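Search this book
Search
Clear

Chapter 2: Why Glass Bends What You See
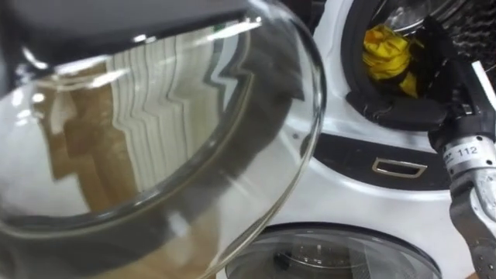

By Hildegard Engelhardt
November | 9 min read

I learned most of what I know about light while doing the dishes. I mean that quite seriously. I had a physics degree by then, and I could write out the law of refraction in my sleep, but I'd never really looked at it until I was living in a tiny apartment in Vustbridge with a sink right under the window. I'd hold up a wet drinking glass, and the building across the street would fold in half, flip over and slide down the side. I used to stand there turning the thing in my fingers until the water went cold.

So before we get to any equations, I want you to go and find something made of clear glass. A jar is fine. A round vase is better, and a big round pitcher is best of all, the kind with a good fat curve to it. Hold it up in front of something with straight lines – window blinds, a radiator, a bookcase, a striped shirt if you can talk somebody into standing still. Now move it slowly from side to side.

Straight lines go wavy. Stripes ripple and bunch up and turn into zigzags. Near the edges of the glass everything gets squeezed together, and in the middle it may look almost normal. You'll also notice bright streaks along the rim that slide around when you move your head. All of that is what this chapter is about, and by the end of it you should be able to explain every bit of it to a friend (whether the friend wants you to or not!).

Two things going on at once

The first thing to get straight is that a piece of glass does two jobs with the light that hits it. Some of the light bounces off, and we call that reflection. The rest mostly goes in and comes out somewhere else, usually pointing in a new direction, and we call the change in direction refraction. In Chapter 1 we spent all our time on flat mirrors, where only the first job mattered. Now we have to keep track of both, and with a curved vessel they get thoroughly mixed up. A stripe you see in the side of a bowl might be something behind the bowl, seen through it, or something behind you, bounced back. Very often you can't tell from a single glance.

There's an easy test, though. Slide a piece of dark paper behind the glass. If the stripe goes away, the light was coming through from the back. If it stays put, or even gets clearer, it was a reflection. My students love this one and I've had to start buying black paper in packs of 255, which is a very strange number for a pack of paper, and I've never managed to get an explanation out of the supplier.

What the curve does

Take a flat windowpane first. Light bends on the way in, bends back by the same amount on the way out, and ends up traveling in the direction it started, only shifted over a little. That's why the view through a decent window looks fine. Old windows are another matter. The house I grew up in had panes with slow waves in them, and the fence outside wobbled when I walked down the hall.

Now curve the glass. Every point on the surface is tilted a bit differently from the point beside it, so two rays that arrive side by side can leave in quite different directions. Your eye doesn't know any of this. It assumes light came to it in a straight line, and it puts the picture together on that basis. So the stripe gets drawn in the wrong place, and the stripe next to it gets drawn in a slightly different wrong place, and you see a ripple.

Thickness matters too. A thin, even wall bends things less than you might expect, even when the curve is strong, while a thick lip or a lumpy base can do wild things. Fill the vessel with water and the whole shape starts acting like one big lens. We'll work through that case in Section 2.4, with a ruler and a flashlight.

Before you read on

Spend ten minutes with your jar and a pencil. Draw what you see, badly if necessary. Mark the places where lines bunch up, the places where they spread out, and any bright spots along the rim. Then do the paper test and label each line "through" or "bounced." Keep the drawing somewhere safe – we'll come back to it in Section 2.2, when we start tracing rays one at a time.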